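Untangling the Drawer: cables, chargers and the things we keep plugged in
Speaker notes, Eirini Sotiropoulos, January 23, 2018

Start before the slides are up. Ask people to put whatever cables are in their bag on the table in front of them. Wait for it. Somebody always has one they can't identify (last October in the Psarras room a woman had carried hers for so long the rubber had gone sticky, and she was very fond of it).

OK, hello! I'm Eirini, I run the fix-it table at Bimlow, and I've been asked to talk for 22 minutes about cables. I said I could do it in ten and then I wrote these notes, so, sorry in advance.

First thing, where I'm coming from. I'm no engineer. I worked the front desk at Vonell for years and people would come up with a dead tablet and a carrier bag of leads and say "one of these goes with it." One of these usually did. It was finding out which one that ate the morning. That's really the whole talk, but let me give you the long version.

[Slide: the drawer]

Everybody has the drawer. Mine is under the microwave. When I emptied it for this talk I found leads for a camera I gave to my cousin, a charger for a phone I dropped in a harbor, and a thing with a round plug that I still haven't placed. If anyone recognizes it, come see me, it's in the blue tub by the door.

The drawer happens because a cable costs you nothing to keep. A broken toaster takes up half a counter and you deal with it. A lead just slides in on top of the other leads. Then one day you need the short one with the small flat end and you pull, and the entire drawer comes up in your hand like seaweed.

(Pause here, people want to tell you about their own drawer. Let two or three of them. Not more than that or we lose the sorting part.)

[Slide: get it onto a table]

So here's what we do at the fix-it table and what I want you to try. Take everything out. All of it, and put it on something big and pale. A white table is best, a bedsheet is fine. Black cables on a dark floor are hopeless, you'll miss the thin ones every time. And get a friend or two to lean in with you, it goes faster and you get to be rude about each other's stuff.

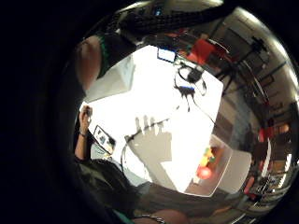

White table, black cables, and a couple of helping arms.

Look at the cables up by the little screen with the blue frame. That's a nice medium tangle, I'd call it. I've seen far worse come out of a shoebox. What I like is that the white table does half the work for you, because you can follow a single thin cable with your eye even where it wanders off on its own toward the bottom. Try that on a patterned rug!

Also notice the phone. I tell everyone to have a phone handy when they sort, and take a picture of the ends before you move anything. I didn't used to do this. Then I unplugged the back of my mother's TV.

(If anyone asks about the TV: it took two evenings and we still don't have the second speaker.)

[Slide: don't pull]

Now the untangling. The temptation is to find an end and yank. Please don't. Every yank makes the knot in the middle smaller and meaner. What you want is air. Put both hands flat under the pile and lift and shake it gently, like you're loosening up spaghetti, and keep going well past the point where you feel silly. Most of it isn't knotted at all, it's only resting on itself.

When there's a real knot, work from the middle out. Make the loops bigger. Let the ends come to you. If one of the cables has a fat block on the end, park that block on the table and bring the thin ones around it, much easier than dragging a brick through a bunch of loops.

Do the demo now with the practice bundle. It's in the bag with the Tevow tag. DO NOT use the other bundle, that one is glued, it's for the kids' day.

[Slide: four piles]

Once it's loose, make four piles. Things I plugged in this week. Things that belong to something I still own. Things I can't name. Things that belong to something that's gone. Go quickly and don't test anything yet, if you start testing you'll be there till supper with a wall socket and a bad mood.

The third pile is where arguments start. My rule is that a mystery cable gets a paper tag with the date on it and goes in a bag, and if the bag hasn't been opened by the time I've forgotten about the bag, off it goes to electronics recycling. My sister-in-law says this is heartless. She has three bags.

And please, cables don't go in with the regular trash. Ask your town where they take them. I've put a sign-up sheet at the back if you'd like us to drop off a box for you.

[Slide: labels]

Labeling. You can buy lovely little label makers and I own one and never use it. Masking tape, folded over into a flag, written on with a pen that doesn't rub off. Put the flag near the plug end, the end that goes in the wall, as that's the end you're staring at when you're on your knees behind the couch. Write what it's for in plain words. "Kitchen radio." Don't write "radio cable," you'll have more than one someday.

Bread bag clips work too! Hold one up. Pass the jar around. I want the jar back.

[Slide: coiling]

Last bit. Loose coils, about as wide as your hand, no tight bends where the wire meets the plug. That spot is where they go first, you've all seen it, the rubber splits and somebody puts tape on it and keeps using it. If you can see wire, stop using it. I'm chatty about most things but I'm strict about that.

I don't wrap a cable around its own charger anymore. I did it for years because it looks so tidy. A loose loop with a strip of old fabric tied around it is kinder, and you can get it undone with one hand while holding a coffee in the other.

(Time check. If it's past 18 minutes skip the shoebox divider story and go right to questions.)

Shoebox dividers: toilet paper tubes, stood on end, one cable per tube. My niece painted ours. Show the box, tip it toward the front row so they can see in.

Questions. Then hands-on, everyone brings their own pile up to the big table, scissors and tape are in the crate. Remember to ask about the round plug.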